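How to Sort Out a Heap of Toy Food
by Oksana Yatsenko

Posted Sun 10 May in Small Rooms, Small People

Toy food breeds. You buy one modest set of fruit, an aunt in Petonberg sends another, and by August there is an aubergine in your slipper. I have now put ours back in order more often than I have cleaned the oven, and this is the method I've settled on. It takes an evening the first time and a few minutes after that, assuming you stick to it, which I don't.

What you need

One big open box. Lids are for people whose children can operate lids.
2 small see-through tubs for fiddly bits.
A light-coloured cloth for the table.
A damp flannel and a bowl of soapy water.
Tea, or whatever you drink while handling plastic vegetables.

Step 1. Get it all in one place

Spread the cloth and bring everything to it. Look under the sofa, behind the sofa and in the sofa. Check coat pockets. The cloth matters more than you'd think: small pieces show up against it, and at the end you can gather the corners and shake the crumbs out of the back door.

Step 2. Put the halves back together

If your fruit is the sort that comes apart for pretend chopping, do this before any sorting. Press each pair together and set it to one side. Single halves go in a tub of their own and get two weeks' grace. After that they go. I once kept half a kiwi for a year out of sentiment, and the other half never wrote.

Step 3. Wash what needs it

Hard plastic can go in the bowl. Anything knitted or stuffed gets a wipe with the flannel and no more, unless you enjoy waiting for stuffing to dry. Stickers and labels come off in hot water, so keep it lukewarm.

Step 4. Sort by size, then fill the box

I used to sort by food group. It was beautiful and lasted until breakfast. Size works better, because small pieces sink and big ones sit on top whatever you do.

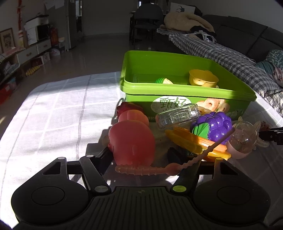

Begin with the smallest things and the ones that hook over each other. Rings are a nuisance loose, so give them a corner and keep them there. In our green box the orange ones, pineapple slices as far as I'm concerned, have the front corner, with the corn and the yellow cup for company. The peaches and the grapes can wait on the cloth until the bottom layer is settled. Clear containers are for the tiny parts; don't waste them on a banana.

Step 5. Deal with the strays

There will be things that aren't food. Balls, knitted creatures, a pink flower stem. Give them a separate home, or be honest and let them live with the vegetables. My sister-in-law in Kaltomow keeps a bag on the door handle for these and empties it on Fridays.

Step 6. Put the box where it's used

Low shelf, or the floor beside the play kitchen. On top of a wardrobe it will stay very tidy and you will be fetching it down nine times a day.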